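The Pepper Shift

By the time Folke Aasen came to work at Isteo he had already retired twice, once from the school buses and once from the hardware store in Evby, and he had promised his daughter that the third time would stick. Then the notice went up at the library. They wanted patient people with steady hands, it said, and no experience was needed, and Folke, who had been told he was patient by nearly everyone except his late wife, tore off one of the little paper tabs and carried it around in his coat until March.

The job was to teach the arm to put things in a basket. You held a pair of handles, and whatever your hands did, the arm did a moment later, and all of it went into the computer as one example. A good day was 60 examples. The young woman who trained him, Sandberg, told him the arm would learn from the lot of them together, the way a child learns to set a table by hanging about the kitchen, and he liked that so much he repeated it to the fellow at the bakery, and to the fellow's mother.

"Don't be too neat," Sandberg said on his first morning. "If you do it the same way every time, it only learns the one way."

So he tried to be a bit of everybody. He did the cucumber the way his brother would have, in a great hurry, and the bok choy like his mother, who had handled all greens as though they might bruise from being looked at. The pepper he saved for himself. He was fond of it, foolishly, and he always brought it down slowly and waited a breath before letting go.

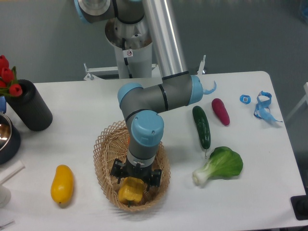

Number 792, the yellow pepper, going into the basket.

He let go, and wrote it on his sheet in pencil, and sat back in the chair with his knees complaining.

"You always wait," said Sandberg, who had come up behind him with two mugs of tea. "Just before you open the fingers. I've been going through the recordings, and I can pick out yours without checking the name."

"Is that bad?" Folke asked, alarmed. "I can stop. I could do them all over again, if you like, I've nothing on but the dishes."

She laughed and gave him the mug with the good handle, and then she took him over to the screen, where last night's test was waiting. They had let the arm try it alone, with no one at the handles. He watched it travel out over the table, dither a little above the mango, change its mind and take the pepper instead. Down it went into the basket. And there, with the pepper nearly at the bottom, it stopped for the length of one breath before the fingers opened.

Folke found he had to look into his tea for a while.

"Again?" said Sandberg.

"Oh, go on," he said. "Play it again."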